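Robots at Work: What Changes for the People?

Level: ages 9 to 12

What is automation?

Automation means that a machine does a job, or part of a job, that a person used to do. A washing machine is a simple kind of automation. You load it and press a button, and it fills, turns, drains and stops without help. Before washing machines, a person did each of those steps by hand.

A robot is a machine that can sense something, work out what to do, and then move. A washing machine always works on clothes inside its own drum. A household robot would have to find the clothes first, and that is a much harder problem.

Why is a T-shirt difficult?

A box keeps its shape. If a robot picks up a box at one side, the other side comes up with it. Cloth bends, folds and bunches up. Each time a shirt is dropped it lands in a different shape, and the robot has to work out again where the sleeves and the hem are. Engineers call things like boxes "rigid objects" and things like shirts "deformable objects."

To handle deformable objects, a robot is given many recorded examples of the job being done. In some workshops, a worker holds a gripper in one hand and does the job with it. The gripper has two fingers that open and close. A camera on the tool records what the fingers do. A computer program then looks for patterns in the recordings. This step is called training.

A company that tried it

Roltum is a company that cleans sheets, towels and uniforms for hotels. It has 246 workers. In September it began using sorting machines made by a firm called Clavel. The machines read a tag sewn into each item and send it down the correct chute. One machine can sort up to 500 items in an hour.

Before the machines came, sorting was done by hand at long tables. The work was slow, and it was hard on the back and shoulders. Now the jobs are divided differently:

Loading. People still place the items on the belt.
Checking. People look for stains, tears and missing tags.
Repair. People clear jams and replace worn parts.
Training. Five people record examples for a folding robot, which is not in use yet.

The training job did not exist at Roltum before. A trainer repeats one task, such as lifting a shirt by its seam, 100 times in a shift. The shirt is put down differently each time. If every example looked the same, the robot would only learn to deal with that one case.

What is better, and what is not?

Fewer people at Roltum now report sore shoulders. Mistakes in sorting have gone down. Workers who learned to repair the machines are paid more.

There are also costs. The sorting room needs fewer people than it did, and some workers were moved to other rooms when they did not ask to be. The new jobs need training, and learning takes time. Some workers liked talking across the tables and find the machine room too loud for that.

When a company automates a job, it has to decide who will be taught the new work and how long they will have to learn it. These decisions are made by people. The machine has no part in them.

What training looks like

Robots that will work in homes need examples recorded among ordinary household things. A workshop may therefore contain a bed as well as desks and tools.

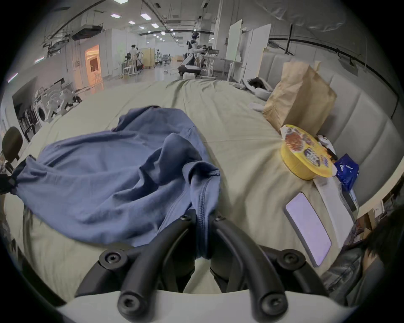
Afroza Sarkar wrote to us after reading the first version of this page, and she asked for one correction. We had written that the trainers "teach the robot to replace them." At her workplace, she said, the folding robot will take over the flat sheets, and the shirts will stay with people for a long time. She added that she would like the workers' names to be kept with the recordings they make, because the skill in them is theirs.

We have taken the sentence out.

Words to know

Deformable: able to change shape when pushed or pulled.
Gripper: the part of a robot, or a tool, that takes hold of things.
Rigid: stiff, keeping its shape.
Training: giving a computer program many examples so that it can find patterns.

Page last checked: 18th March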